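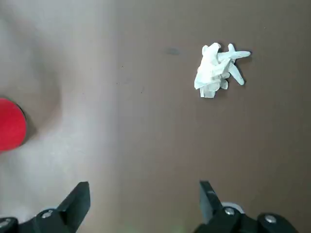
Welcome to the Jarnine fault gallery! We keep a page for every failure that taught us something, and this one is my favorite so far – 18 stalls in a single day, all on the soft-object task. A crumpled glove changes shape the moment a finger touches it, and our grasp planner at Vallico was still treating it like a little rock. The log shows the fingers closing, the force reading staying near zero, and the arm lifting anyway. Kacper Nowakowski found the bad threshold in run 666, and I may have cheered out loud.

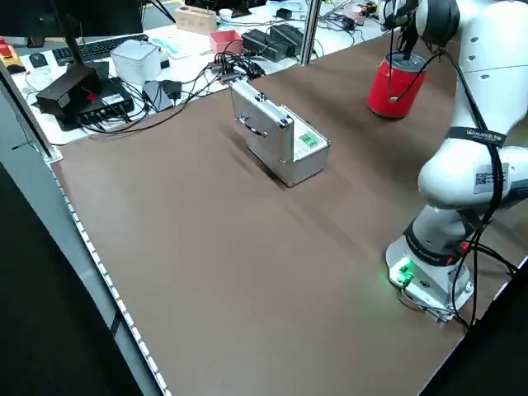 Cans gave us the opposite trouble. The force limit was set too high for thin aluminum, and Samah Tahiri caught it when a can buckled on run 865. We dropped the limit, added a slip check and put the stop button procedure at the top of the run sheet. Samah's plots of all 982 runs are going up next, and they're gorgeous – the stalls line up in one tight cluster!

Page by Felista Kioko, 23 July 2022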